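Household tips for curfews and road closures

Posted Dec 28, 2023

When the army closes the roads into a town, the first hours go by fast and the days after that go slowly. Water pressure drops, the shops shut, and the power comes and goes. These notes were put together by families in Jarnis after the September closure and have been passed around the Fluner valley in one form or another. Take what fits your house.

Water

Fill containers the moment you hear a closure is likely, before the neighbors all open their taps at once. Start with drinking water in clean bottles with tight caps, then buckets and tubs for washing and flushing. Write the date on the drinking bottles with a marker and use the oldest first.

Keep at least 4 liters per person per day for drinking and cooking. A family of five with 90 liters in the kitchen can get through four days and have a little left over. If your tank is on the roof, check the lid and the float valve twice a year. Tanks get hit by stones, shrapnel and plain bad weather, and a slow leak can empty one overnight.

Wash dishes in one bowl and rinse in another. The rinse water becomes the next wash water, and after that it goes down the toilet. Wipe plates with bread or a scrap of paper first and you will use half as much.
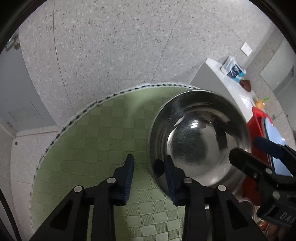
A large steel bowl on a round green mat.

Food without a market

Flour, rice, lentils, oil, salt, sugar, tea. Tinned fish if you can get it. Store flour in a lidded tin with a couple of bay leaves, off the floor. Buy one extra bag on each normal shopping trip and you won't be standing in line with everyone else when the checkpoint on the Brivura road closes.

Eat from the fridge first, then the freezer, then the shelf. A full freezer that stays shut will hold for around two days without power. Fill the gaps with bottles of water, leaving some room at the top for the ice. Any meat that has gone warm and soft should be cooked that day or thrown out.

Flatbread dough needs only flour, water, salt and a dry pan. Rest it 15 minutes under a damp cloth, roll it thin, cook it hot. If gas is short, soak lentils and chickpeas overnight and finish them in a pot wrapped in blankets after a short boil. Make sure they come to a full boil before you wrap them.

Papers

Put ID cards, birth certificates, land deeds, permits, tax receipts and medical records into one waterproof folder. Everyone in the house old enough to carry it should know where it is. Make two copies, and leave one set with a relative in another town. Photograph each page as well and send the pictures to someone abroad – phones get lost or taken.

If you rent, keep the lease and the last few receipts in the folder. The legal aid office on Asamoah Street asks for both before it will open a file.

Light and phones

Charge everything whenever there is power, even at night. Turn the screen brightness down and switch off data when you aren't using it. Write the important numbers on paper and tape them inside a cupboard door. Candles go in a jar or on a plate with a lip, never on a windowsill with curtains.

A battery radio is still the best way to hear when the curfew lifts. Ours gets 22 hours from a set of cells at low volume.

Windows and noise

Tape across the glass won't stop it from breaking, though it may hold some of the pieces. Move beds away from windows and pull the curtains shut. Pick the room with the fewest outside walls and keep shoes, a flashlight and a blanket for each person there. Shoes matter more than people think – most of the cuts we treated were on feet.

Medicine

Ask the pharmacist for a second month of anything taken daily. Insulin keeps cooler in a clay pot set inside a larger one, with wet sand between them, when the fridge is off. Keep the lid covered with a damp cloth and stand the pots in the shade.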